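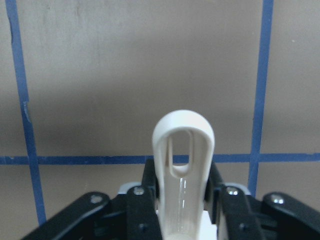

Research > Fisheries > Papers

Methods Results Discussion References

Sep 6, 2019, by the Rallden Lake Survey Group

3.2 Depth of capture

Perch were netted at two stations on Tirnholm Reservoir, one off the dam and one in the Ulau arm. Nets were set at dusk and lifted at first light. We measured 101 fish from the dam station and 200 from the arm. Most of the larger perch at the dam came from the deepest panels, close to the bottom. In the arm, where the water is no more than 7 meters deep, size did not change with depth.

Figure 2 plots length against depth for both stations. Fish taken in March are left out of the plot because the upper arm was still under ice and only the dam nets could be set. Stomach contents are treated in Section 3.3.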